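3.2 Where things end up

I went into this part of the study thinking that people put things away by type — cups with cups, lids with lids — and that I'd spend my time arguing about the edge cases. Ebony Harawira, who coded the diaries with me, had her doubts from the start. We had 213 diary entries to get through, and by the time we'd read 70 of them I was ready to admit she had a point. People kept writing about reach. The thing they wanted at breakfast went wherever a sleepy hand would find it, even if that meant a tea strainer living with the batteries.

Figure 2

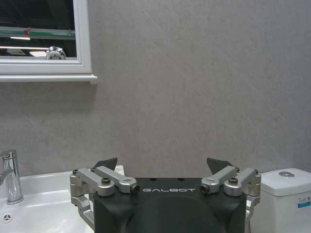

So we threw out my first coding sheet and wrote another one in March, with just 2 main codes: "goes with" and "handy for." An entry could get both, and plenty did (the spice jars were a nightmare!). When Ebony and I disagreed, we read the entry out loud and talked it over until we could live with one answer. I still think we were too generous with "handy for" in the entries about shared kitchens, where a thing can be handy for one person and a real pain for the next. Section 4 picks up those shared kitchens again.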